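The Slow Money in Floors

Glykeria Petridis bought her first shares in a flooring company in the fall, on a tip from a cousin, and sold them the following October at a loss. She has been reading annual reports from the building materials sector ever since. At Plullow, the small investment research house where she now runs the income desk, she follows 23 companies that most investors would have trouble naming. They make tile adhesive, roof felt, door hinges and boards.

"People want to own the thing in the news," she says. "I want to own the thing under their feet."

Building products are an awkward corner of the market. The companies in it are tied to housing starts, and housing starts are tied to interest rates, so the share prices tend to fall well before the profits do. They also tend to recover while the profits still look poor. An investor who waits for a clean set of results has usually missed much of the move.

Petridis starts with repair and replacement. A company that sells mainly to builders of new homes lives and dies by the cycle. A company that sells to people redoing a kitchen has a steadier time of it, although those customers also put off the job when money is tight. Her rule is that at least 40 percent of sales should come from existing buildings before she will look at the dividend.
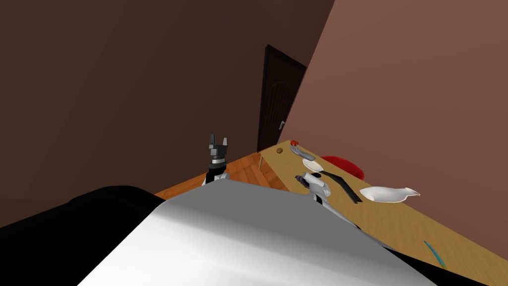 Antoniadis, a family-controlled maker of hardwood flooring, passes that test easily. It has paid a dividend through two downturns and carries almost no debt. What it lacks is growth. Sales of solid planks have been flat for years, and the company was slow to offer cheaper lines. Parquet, the same kind of floor as the orange-brown one in the picture, is the part of the range that has held its price best. Margins there are nearly double those on plain boards, and the company has moved two of its lines over to it. Petridis thinks the market has missed this because the annual report puts all wood products in a single segment.

Her colleague Ro-un Heo disagrees. He covers Vidia, a larger rival that sells through its own stores, and he thinks scale will win. Vidia buys timber on long contracts and can hold prices down when smaller mills can't. It also has more debt than he would like, and its leases don't end when sales do.

"If rates stay where they are for two more years, Antoniadis is the safer one," Heo says. "If they come down, you'll wish you had owned Vidia."

Both of them look hard at inventory. Wood has to be dried and stored, so a flooring company ties up cash for months before it sells anything. When inventory grows faster than sales for three quarters in a row, Petridis cuts her estimate of the dividend. She did this once with Flurnham, a door and trim company, and the payout was halved the next spring. She still follows Flurnham. Its new finance chief, Judite Serrano, closed a warehouse, sold off old stock at a discount and told shareholders not to expect a raise until the cash had been rebuilt. The shares dropped on the day and have crept up since.
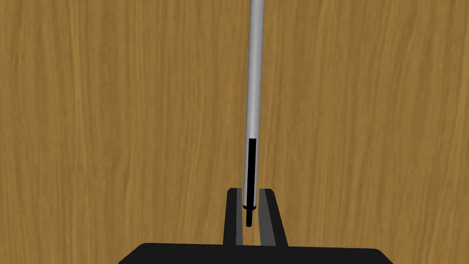
Plullow Research, Income and Small Companies Desk

The question readers send in most often is how much of a portfolio belongs in a sector like this one. Evangelia Zervas, who edits the desk's model portfolio, keeps it small. She holds four building products companies and no more, and she buys each of them in three steps over a year. She has no interest in catching the bottom.

She also reads the pension note. Many of these companies are old, with retirees who outnumber current staff. One mill on her list has 1745 people drawing a pension and far fewer on the payroll. A deficit there can eat several years of dividends, and it won't show up in a stock screen.

Screens have their uses all the same. Zervas begins each quarter with a list of 2861 listed companies and filters it by debt, cash flow and years of unbroken dividends. The list that comes out is short enough to read on a train. Then she calls distributors, who know before anyone else when orders slow down.

The next set of figures from Antoniadis is due on 24th August. Petridis will be looking at the inventory line first, and after that at whether the company has finally split out parquet from the rest. She has written to ask for it twice.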